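オストン（Ostton）は、庭と農地の土壌や病害虫を調べて報告書を書く会社です。「自然の力で土がよみがえる」という言い方は、当社の文書では使いません。何がどれだけ増えたのか、測っていないことが多いからです。

# 私たちについて

創業者はプラカシュ・アチャリ（Prakash Achari）です。もともと園芸資材の販売会社で、微生物資材の売り込みを担当していました。担当した資材を自分の畑にまいた区画と、何もまかなかった区画とで、トマトの収量に差が出ませんでした。翌年もやり直しましたが、やはり差は出ず、2月に退職しています。今でも本人は「二年では何も言えない」と言うので、この話を当社の実績には数えていません。

現在の社員は8名です。土壌分析と圃場試験の設計はジャヤンティ・スブラマニアム（Jayanthi Subramaniam）が見ています。

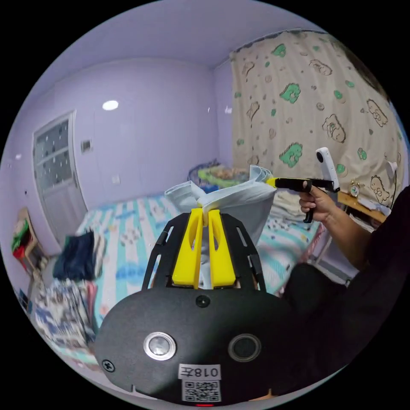
018左。手持ちグリッパーの本体とラベル

## やっていること

- 家庭菜園、市民農園、小規模農家の土壌診断
- 堆肥や土壌改良材の比較試験（無処理区を必ず置きます）
- コンパニオンプランツなど、広く信じられている栽培法の検証
- 試験結果の公開

これまでに受けた診断は1135件です。このうち、追加の肥料が必要と判断したものは思ったほど多くありませんでした。リン酸がすでに過剰な庭に、さらに骨粉を入れている例をよく見ます。診断を受けて「何も足さないでください」と書かれた報告書が届くと、お金を返してほしいと言われることもあります。返金はしていません。

## 比較試験について

自主試験は63本を終えました。差が認められなかった試験も、途中で失敗した試験も一覧に載せています。たとえば「ディバッチ（Divach）」と名付けたマリーゴールド混植の試験では、線虫の密度に差が出たものの、隣の区画との水はけの違いを分けきれず、結論を保留しました。ミミズの導入を扱った「グラモドロウ（Gramodlow）」は、二年目の長雨で区画ごと流れています。

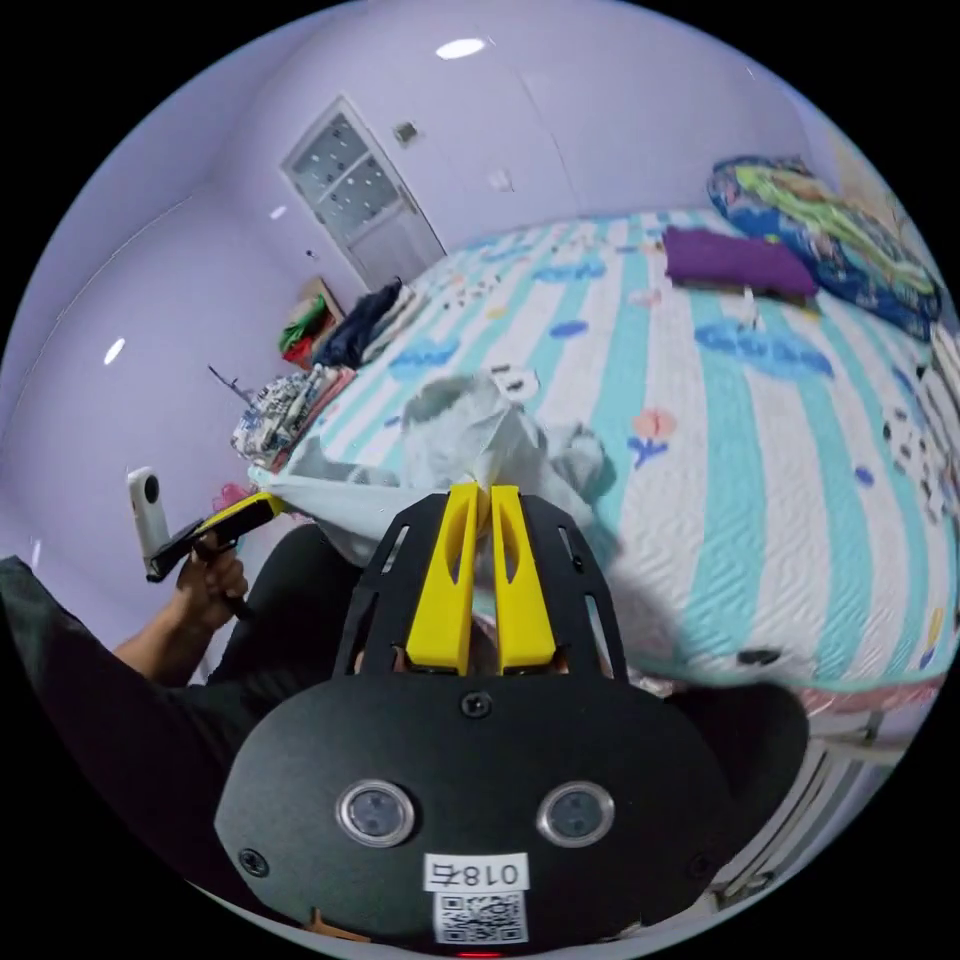

018右。黄色い二本の指で淡い色の布をつまむ

試験区は最低でも三反復とします。反復のない「使用前・使用後」の写真だけを根拠にした宣伝文の監修は、報酬にかかわらずお断りします。監修者の名前だけ貸してほしいというご依頼も同様です。

## お金のこと

収入のほぼ50%は診断料で、残りは受託試験と講座です。資材メーカーから試験を受託する場合は、次の条件を契約書に入れます。

1. 結果が思わしくなくても公開する
2. 原稿の事前確認は誤記の指摘に限る
3. 委託元の名前を報告書の一頁目に書く

この条件を見て話が終わることは珍しくありません。それでも、お金を出した相手がいる試験は割り引いて読んでいただくのが妥当だと思います。当社の報告書も例外とは考えていません。 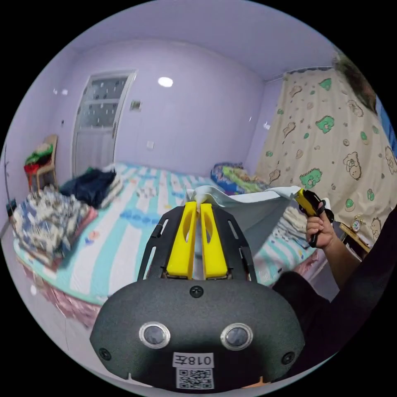 018左。布の端をつまむ黄色い指と、反対側の角を持つ手

## わからないこと

診断書には「判断できない」という欄があります。葉の黄化ひとつをとっても、養分不足、根傷み、過湿、病気の区別が、送られてきた土だけではつかないことがあるためです。電話でその場の診断を求められても、お答えできるのはたいてい「掘って根を見てください」までです。

## 所在地と受付

事務所と分析室はパニッカー（Panicker）棟の二階にあります。土の持ち込みは平日の午前のみ、乾かさずに袋へ入れ、採取した深さを書き添えてください。見学は予約制で、試験圃場は収穫期を除いてご案内できます。

最終更新：2021年8月23日（月曜日）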